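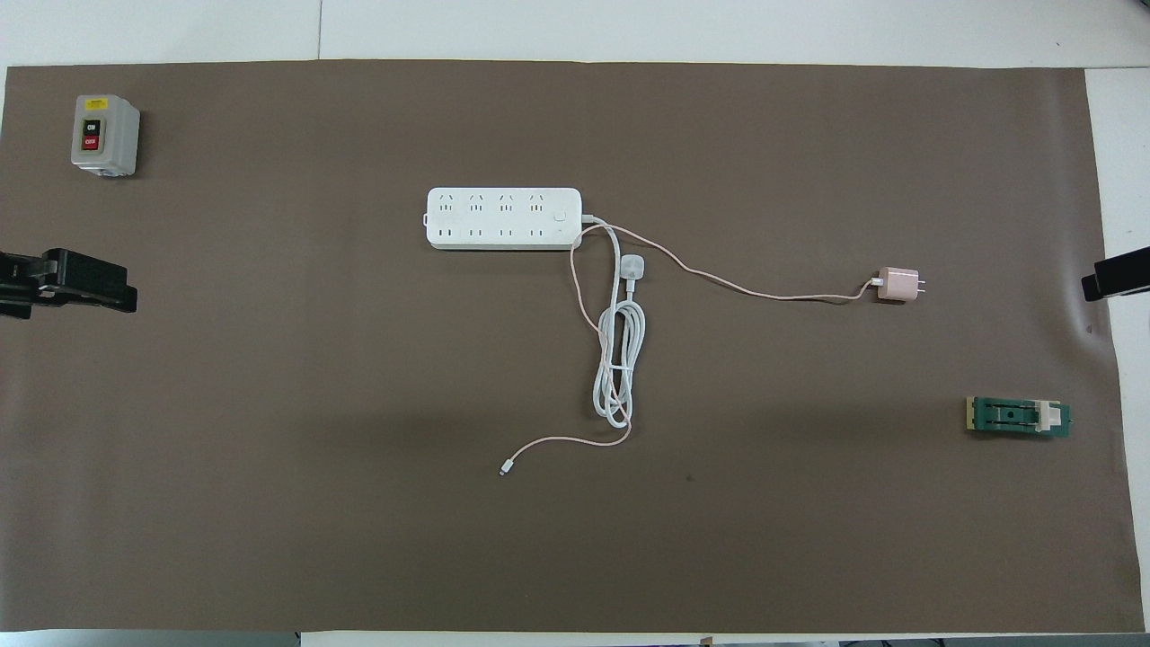 The pull-down on the gripper enable line is fixed, and both sides now come up open after a power cycle. I went back to your list from October and worked through the plug task again on the mat. The brown paper stays. It is matte enough that the depth image has no holes in it, although the right edge has started to curl and I will tape it before the next session. The strip we settled on has four three-prong outlets in the upper row and four two-prong in the lower, and the pink charger only needs the two flat slots, so either row is a legal target. I have left the planner free to choose.

Boyang Wei wrote:

> Three things before I sign off on the bench config.
>
> 1. What is the force limit on insertion? The Kasero default is far too
> high for a loose strip. It will push the strip across the table and
> report success.
>
> 2. Does the cable get modeled at all, or do you treat the charger as a
> free body? On the Plorklow bench we ignored the cable and regretted it.
>
> 3. Please do not put the ON/OFF box in the same pose every run. The
> detector learns the pose and nothing else.

Taking these in order.

1. The limit is 8 N along the tool axis, with a 4 mm search spiral if contact comes early. Above 8 N the arm backs off to the approach pose and logs a fault. The strip is not fixed down. I considered a clamp and decided against it, as the slip is part of what we want to measure. The second gripper can hold the strip by its far end, but that behavior is not merged yet.

2. Free body, with a drag term. The cable is thin and the drag is small until it passes through the coil of the power cord, at which point the model is wrong. For now the start-state check rejects any layout where the two overlap by more than the threshold in the config. I would like to remove the check once there is a proper cable term. If you still have the Plorklow notes, please send them.

3. Agreed. The box now moves and rotates between layouts, and the other parts get swapped as well.
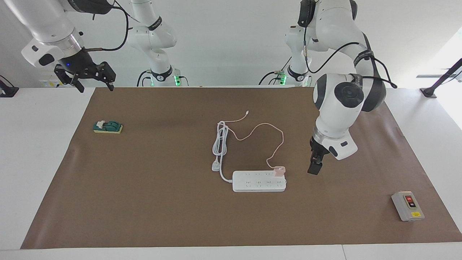 Side view of the bench, charger in the strip, left arm above the mat.

The label on the box is small, but the detector uses it to resolve which way up the box is, so please keep it uncovered if you add your own markers.

Other changes since the last message:

- Joint logging is at 403 Hz. This is an odd number and comes from the bus timing. Resample before you compare with older logs.
- The watchdog timeout is 2000 ms on both arms. It was set on one side only.
- The knife switch is in the parts list, but there is no policy for it. Treat it as an obstacle.
- Cables on the bases need to be re-tied before anyone raises the speed cap.

Open question for the list: the Ostrowski fingertips are stiff and give a clean force signal, but they have little grip on a smooth charger body. The Clikus pads grip better and blur the contact edge. I have only run the first set for insertion. If anyone has used the pads with a force threshold this low, I would like to see the raw traces before I change the tips.

The config is in the shared folder under the bench name. Boyang, please check the spiral parameters in particular.

Aiguo Shen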